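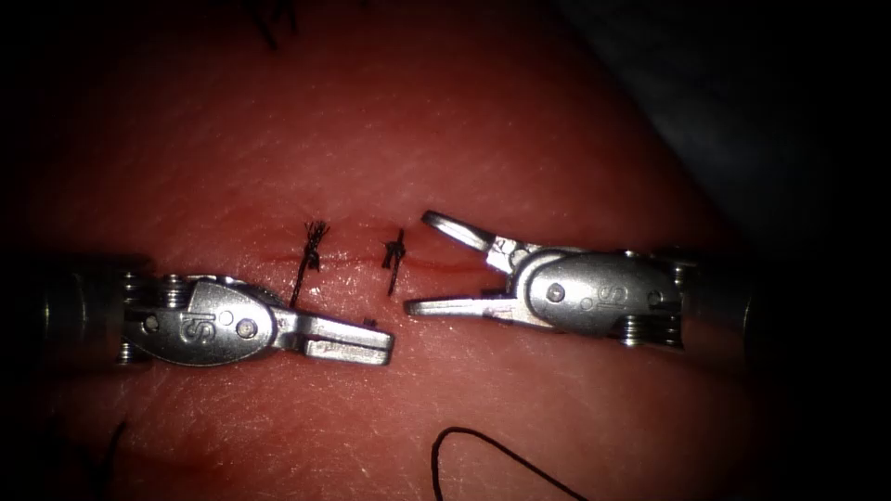
Automation of suturing at Hededbridge

The suturing program at Hededbridge is a partly automated training and bench-testing operation in which robotic instruments close incisions in practice pads. It runs on Entili, a control package supplied by Kelgate.

Operation

Entili plans the spacing of stitches and drives two instruments through each one. A console operator approves the plan, may take over at any point, and inspects every knot after it is tied. Rejected knots are cut out and logged by hand.

Effects on staff

Before Entili was introduced, each technician sutured by hand for most of a shift. The unit's 18 technicians now rotate through console duty in blocks of 40 minutes. Pad preparation and thread loading remain manual. Two posts were regraded from technician to reviewer, with a separate pay scale.

Larasati Lau, the unit's training lead, has reported less wrist strain among staff but slower progress in hand tying among new hires. A weekly manual session was added in October. Ratih Chong has questioned whether supervising counts as practice for certification; the matter is unresolved.

See also

Brallness (training site)
Supervisory control
Surgical knot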